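Gremden fleece blanket, cream, double size
Reviewed 1st July

I bought this for the spare bed back in November, mostly for the color, and it has since ended up as my folding surface, my nap spot and the thing everyone grabs when the heat goes off. So I feel pretty qualified to talk about it!

First, the feel. It's plush without being hairy, if that makes sense, and the cream leans beige in most light. Against a plain white wall it looks warm and a bit oatmeal-y, much nicer than the bright white one I almost ordered. It's also generous. I can run it from one side to the other and still have enough left to turn up at the back.

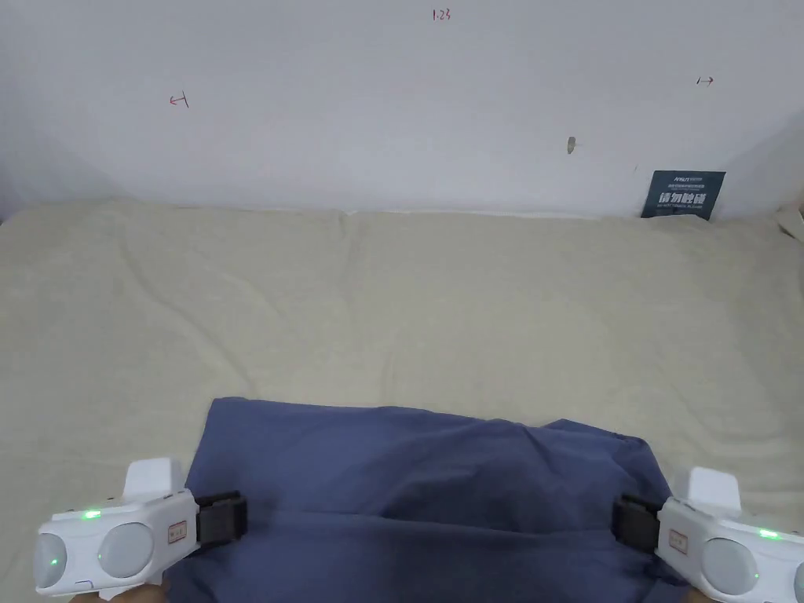

Does it stay put?

Sort of. It creases, and you should know that going in. The wrinkles are soft ones and a quick tug takes care of most of them, but if you like a hotel-smooth bed this will drive you up the wall. I don't, so fine. What I do like is that dark clothes show up so well on it. I dump the navy stuff there on laundry day and never lose a sock (my old blanket was charcoal – total sock graveyard).

Our bed is a few steps from the washing machines, so the laundry basket barely has to travel and the headboard gets used as a shirt rack more than I'd like to admit. A pale blanket in that kind of room sounds like a bad idea, and I figured it'd be gray by spring.

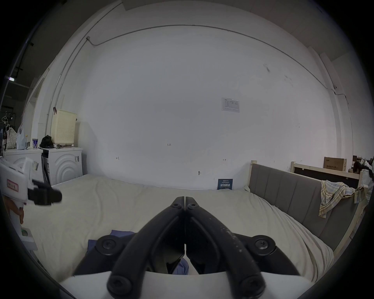
I've washed it around 20 times now, always cool, and the pile is still soft. It did shed for the first two washes, enough that I had to clean the filter. The Alura throw I had before never did that, but it also went flat and scratchy inside a year.

Price was 80 with shipping, which made me wince a little. I'd pay it again, though I'd wait for a sale. My only real gripe is the label, a big stiff thing sewn right at the corner where your feet go. Mine came off with nail scissors the first night.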